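Bin floor wear and bench top, Nunside lab
03/11/2021 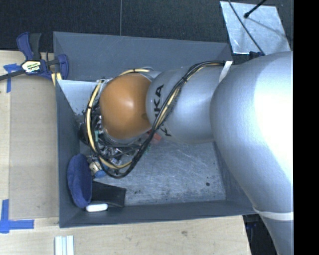
Condition at start

Gray bin on the wood top, bench 3. Floor of the bin is scuffed. Walls not assessed yet. Bin is the Fallard deep type, in service since April. Inside depth 251 mm at the middle of the long wall, taken with the steel rule held vertical and a straightedge across the rim. The walls slope inward, so a rule laid against the wall reads long. Two of the April depth entries look to have been taken that way and should be ignored.

Purpose of today's work: decide whether the scuffing is transferred material sitting on the surface or actual loss of surface, and whether the bin needs replacing before the next set of small-part trials. Secondary: check that the bench top under the bin is flat enough to stop the rocking Marin Georgiou noted last week.

Cleaning test

Marked off a patch in one corner with masking tape. Dry wipe first with a lint-free cloth. Cloth picked up gray dust, marks unchanged. Then water with a drop of dish soap, wiped and dried. Some of the lighter marks went. Then Flarix at the normal dilution, left 6 minutes, wiped, rinsed, dried. Most of the remaining light marks went. The longer ones stayed and can be felt with a fingernail.

Conclusion for the patch: mixed. The light marks are mostly transfer. The long ones are scratches and cleaning will do nothing for them.

Did the rest of the floor with Flarix only. Skipped the soap step, no benefit. Rinse twice. After one rinse the surface dries with a film, and small parts stick to it slightly. This was seen in April too and put down to humidity, which I now doubt.

Counted scratches deep enough to catch a nail, whole floor: 61. Method is crude. Nail dragged along the long direction, then across, each catch marked in grease pencil, marks wiped off afterward. Crossing scratches counted separately. A second person would get a different number. It is only useful as a baseline if the same person repeats it.

Distribution is uneven. Corners have few. Density is highest in the middle third and falls off toward the short walls. Walls have light rubbing near the floor and nothing a nail catches on.

Bench top

Moved the bin aside and put a straightedge on the wood in both directions. Top is flat along the length. Across the width there is a slight rise near the back, enough to see light under both ends of the straightedge. Did not get a feeler gauge reading, the set is at the other bench and missing the thin leaves.

The bin rocks with one foot on the rise. Slid it forward until all the feet sat down and the rocking stopped. New position marked on the wood with short pencil lines at the corners. Use pencil only. The tape from last time pulled the finish and left a dull strip.

The top is the Pavlović one, original to the room. Sanding the rise down is possible but it would need refinishing afterward and the bench would be out for a few days. Not worth it while the bin sits flat in the new spot.

Depth after cleaning and moving: 251 mm, same as before, as expected.

Decisions

Keep the bin for the next set. The scratches are shallow and the parts planned are larger than the ones that were hanging up on the floor in the spring.

No liner. Tried a cut sheet of shelf liner in the spare bin last month and it curled at the edges where the slope of the walls starts. Parts went under it.

Wipe at the end of each day the bin is used, Flarix once a week, two rinses.

Repeat the nail count at the end of the set, same method.

Open items

Feeler gauge set needs the thin leaves replaced. Marin to check whether they can be bought singly.

Ask Fallard whether the deep bin comes with a textured floor. Their sheet lists a finish code with no explanation of it.

Pencil lines on bench 3 are for the bin position. Please do not clean them off.

Spare bin is on the lower shelf, unwashed. Has liner adhesive on the floor, solvent not yet chosen. Flarix does not shift it, tried on a small spot, no change after the full 6 minutes.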